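Bananas turn up in lunch boxes all over the world, but most of the children who eat them have never seen one growing. This page explains where bananas come from, how they travel, and why they change color.

## Is it a tree?

A banana plant looks like a tree, but it has no wood in it. What looks like a trunk is made of leaves wrapped tightly around each other. Scientists call the banana plant a very large herb, so it is closer to ginger than to an apple tree.

Each stem makes fruit once. A big purple bud hangs down from the top, and rows of small flowers open under its petals. The flowers turn into bananas. After the fruit is picked, the stem is cut down, and a new shoot grows up from the same root.

## Hands and fingers

A row of bananas growing together is called a hand. One banana is called a finger. All the hands on a stem together make a bunch. In a store, people often say "bunch" when they mean part of a hand.

The end where you usually start peeling is the stem end. It was joined to the plant. The other end is the tip, where the flower used to be. The tip is often darker than the rest of the skin, even on a banana that is good to eat.
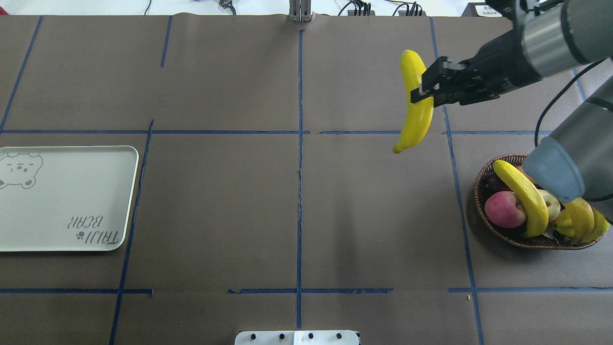

## Why are bananas curved?

Young bananas first point down toward the ground. As they get bigger, they start to bend upward, away from the pull of gravity. The part that has already grown stays where it is while the rest turns, and that makes the curve.

## A long trip

Bananas need warm weather and plenty of rain. If you live in a place with snow in January, your bananas have probably come a long way.

They are picked while they are hard and green. Workers wash them, pack them in boxes, and load them onto a ship. The ship keeps them cool, but not as cold as a refrigerator at home. Cool air slows down ripening. If the air gets too cold, the skins turn gray and the fruit does not ripen well.

When the boxes reach land, many of them go to a building with ripening rooms. Delali Asante runs the rooms at a fruit warehouse in Uvstead. "We have 9 rooms and each one can hold 915 boxes," she says. "The fruit comes in green. I check the color every morning and change the temperature if I need to."

## The gas that makes fruit ripe

Ripening fruit gives off a gas called ethylene (say it like this: ETH-uh-leen). You can't see it. The gas tells the fruit to turn its starch into sugar, so a green banana tastes chalky and a yellow one tastes sweet. The green color in the skin breaks down at the same time, and the yellow shows through.
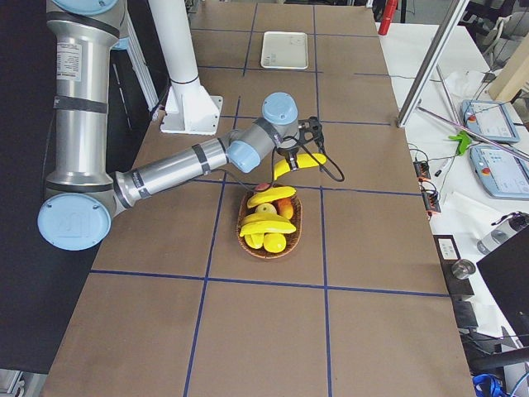

Apples and pears give off ethylene too. The gas from one piece of fruit can reach the pieces next to it and make them ripen sooner. A banana put into a basket of fruit, like the woven one under the yellow banana here, will share its gas with whatever is beside it. To slow things down, keep your bananas apart from the other fruit.

## Try it yourself

You will need 2 green bananas from the same hand and a paper bag.

1. Put one banana in the paper bag and fold the top closed.
2. Leave the other banana on a plate in the same room.
3. Look at both every day and write down their colors.

The bag traps some of the ethylene, so the banana inside should turn yellow first. Eat them both when you are done.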